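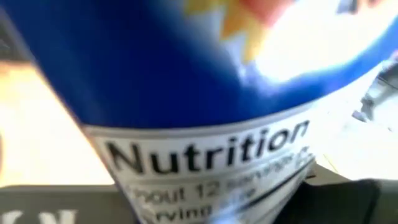

2018-08-23, wrist camera grasping, notebook continued

OK, so the big blue canister is officially my favorite and least favorite thing in the test set. Spent most of today on the close-range part of the approach, the last few inches, where the wrist view stops being useful in the way the Rengifo code expects it to be.

Quick recap for whoever picks this up. The Rengifo tracker finds corners on the object, follows them as the arm moves in, and works out the lean of the cylinder from how they shift. At arm's length it does great! Up close the container takes over nearly the whole view, the edges go soft with motion, and the corners it was following just melt. What's left that's worth anything is the starburst near the top, the heavy "Nutrition" on the white label, and the curved top edge of the label itself. The line under it that says "about 12 servings" I can half read with my own eyes, and the tracker gets nothing from it at all.

And then the glare. Glossy blue, big white blotch, blue gone. The old version kept locking onto the border of the blotch because it's the strongest gradient around, and of course a highlight doesn't stay put on the can when the camera moves. So the tilt estimate slides off with it, very confidently, which is the part that makes me crazy.

What I tried today (Ferkton branch, not merged, please don't pull it yet):

Masked anything close to saturated, plus a margin. The margin matters more than I thought, there's a pale halo along the blotch that is still wrong even though it isn't clipped. Started with a tiny margin and it did nothing. Went up until the halo was covered and the slide mostly quit.

Then fit the label edge as an ellipse arc in place of tracking corners. One curve, lots of pixels, so blur hurts it a lot less. The lettering gets used only as a sanity check on which way is up.

Ran 200 approaches with the old tracker and 200 with the arc fit, same start poses, same lamp, canister put back on the tape marks each time. Failed grasps went from 70 down to 9. I ran the count twice since I didn't believe it. I also went through the 9 by hand and most of them are the can turned so the label is facing away, and then there is no arc to fit and the whole thing falls back to corners anyway. Fair enough, that one's on me.

Things I'm not happy with:

– the arc fit is slow. Fine at the creep speed we use now, no good if Dascombe wants the faster approach back.
– other lettering and edges near the can can pull the fit when the region of interest is too wide. Tightened it, but that's a hand-tuned number and I hate those.
– the gripper itself sneaks into the corner of the view, near black, with a nice curved edge that is an excellent fake arc. I had a static mask for it from February and it was for the old fingers. Redrew it. If anyone swaps fingers again, redraw it again!!

Exposure: left it alone on purpose. I know, I know, shorter exposure would fix half of the blur, but then the label text gets noisy under our lights and I wanted to change one thing at a time. Next up.

Logs for both sets are on the Urgate drive under run 2419, raw frames included, so it's huge – don't copy it over the wireless.

To do: shorter exposure with the arc fit on. Label facing away, maybe use the side contours of the can for tilt and skip the label completely. Try something matte for comparison. Put fresh tape down, the old marks are peeling and I was nudging the can by eye by the last batch.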